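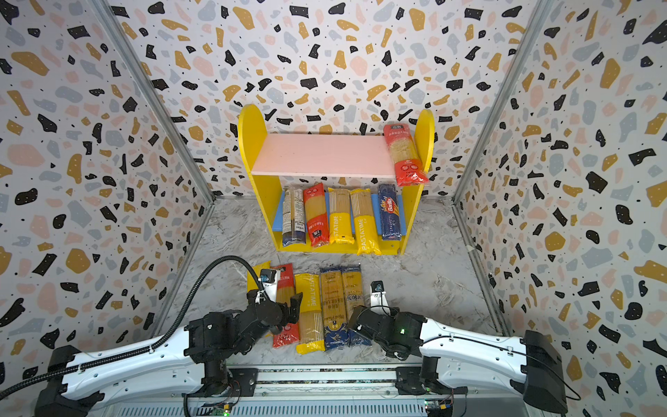
3.2 Brachiopod sampling

We collected 545 brachiopod shells from two grey limestone beds at Vallden. The lower bed gave 310 specimens, most with both valves joined. Material from the Bullero quarry was left out – its labels do not record the bed. Shell width was measured by A. Herrero, and worn specimens were set aside.

Figure 2. Yellow shelf unit with two spaghetti packages on the blue lower shelf.
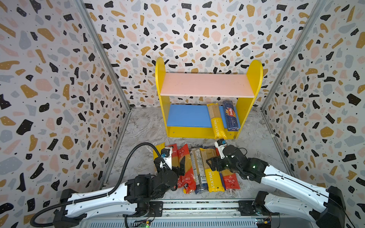 3.3 Repeat measurements

A subset of 27 shells was measured again on a Tuesday, without reference to the first readings. Broken margins were not reconstructed.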